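Drevora Hand-Held Gripper Comparison
Progress report to Jeltex, November
Prepared by Keisha Calloway

Work this period

We finished the first round of trials with the hand-held grippers. The task is two-handed handling of soft goods at a table with a basket. Valter Barreto ran most of the sessions and logged 1640 usable takes, with 20 more set aside for marker tracking errors.

Soft green item, two grippers

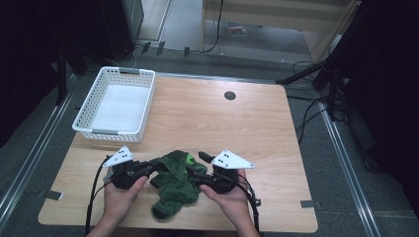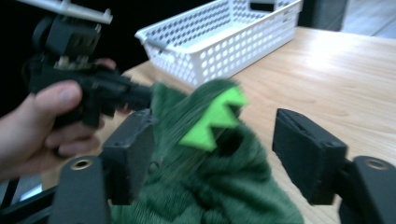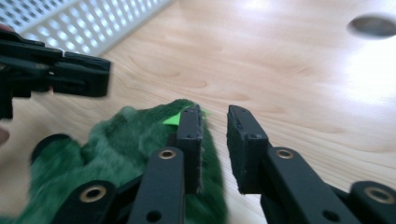

Findings so far

Long pile is harder to hold than flat cloth – the fingers close on fur and miss the body underneath. Cable drag on the wrist was the most common complaint from operators. Blur in the gripper camera views is still too high during fast moves.

Next period

Test a shorter exposure setting, reroute the cables and repeat 13 of the tasks with softer finger pads.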